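Team away days for developers: what has worked for you?

lilard_dev
Posts: 1486
We've got two days signed off for the whole team, ten of us, and I get to plan it!! I'm so pleased. Last time we sat in a hotel conference room and looked at slides about the release process. This time I want to do something with our hands, or at least outdoors. What did your lot enjoy?

tabs_not_spaces
Do a build day. We did one at Beltico where everybody paired with someone from another team and made something silly. Ours was a bot that named the meeting rooms after cheeses. Best fun I've had at work, and I finally learned how the front end people write their tests.

mossgreen
Sorry, but a build day is just work with pizza. Our support staff hated it. Half of them don't code and spent the afternoon making tea.

tabs_not_spaces
Fair, ours was developers only. Mixed teams would need something else.

Shahla Ghorbani
Walking! We took everyone from the Nimoris project up a very modest hill and I can't recommend it enough. You end up beside someone for a mile, then the group shuffles and you're beside somebody else. I heard more about our deployment problems on that walk (and what people would do about them) than in months of retros.

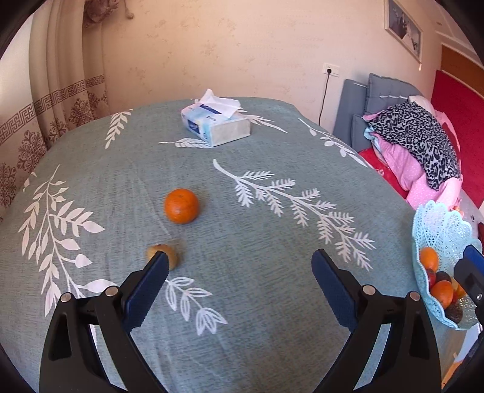
The other thing I'd say is to keep the evenings free. We had a quiz booked for the first night and dropped it, and people cooked together and played cards until 2 in the morning. Lovely!

mossgreen
Walking I can get behind, as long as there's a flat route for anyone who wants it. And please don't make the evenings compulsory, some of us have children to ring.

lilard_dev
Good point about the flat route, I'll look for one. Did anyone shut down support while they were away?

barros_fan
We told customers 3 weeks ahead and left one person on call, swapped each day. One ticket came in, and it was a password reset.

lilard_dev
Brilliant, stealing that. Hill it is, with a build afternoon for whoever fancies it. Now to find a house with ten beds.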